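Small hall, big noise: the Durville wrestling revival

By the second bout the windows at Durville have steamed up and the bell can hardly be heard over the front row. I have been to arena shows with fireworks and giant screens, and I'd swap most of them for a Sunday night here.

Jelura Wrestling began running monthly cards in September, with 30 folding seats and a ring borrowed from a judo club. The last show sold 429 tickets. People stood three deep along the back wall, and the queue for chips went out of the door!

What brings them in is the wrestling itself. Matches are given room to breathe – the tag final lasted 43 minutes and hardly a soul sat down – and the holds matter. When Sharifi spends ten minutes working on a bad knee, that knee stays bad for the rest of the night, and quite often for the next month's show too. Leser, who is smaller by a head and far quicker, bounces off the ropes as if they were made for him alone. Their feud has run through four cards now and the crowd has split right down the middle over it, scarves and all.

The training school opens on weekday evenings, with up to 50 beginners on the books. They learn to fall first, over and over, on mats that have seen better days. A few have already made it onto the opening match, and the roar when one of them got his first pin was the loudest of the night.

Doors for the next card open at six. Get there for five if you want to sit down.
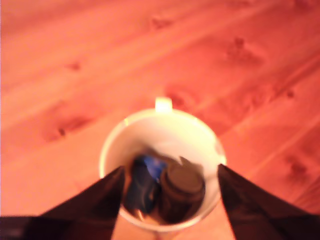
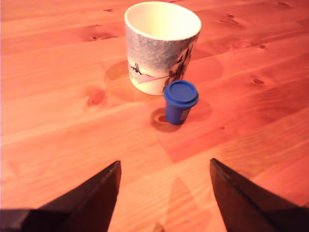
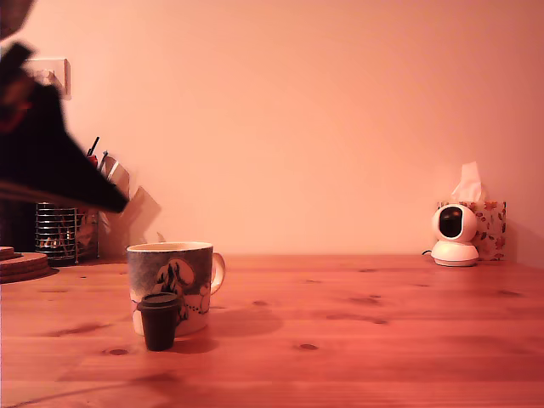
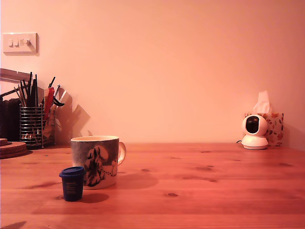

Light wood, warm light.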